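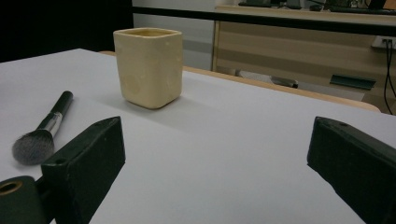

Quick one, kettle's on. Makeup brushes finally getting a home! The square yellow cup from Flora, the one too small for a real coffee, is now the brush cup. Should of done it in February.

Rules so far:

- big powder brush goes in handle down, always
- no pencils, no hair ties
- wash day = everything out, cup too

Sorcha says I need a proper organizer, saw one by Trudberg with 10 slots. Ten! I own 3 brushes. No thanks.

Drawer is next, its bad in there. Old mascara, a reciept from Olon, one earring. Tomorrow maybe.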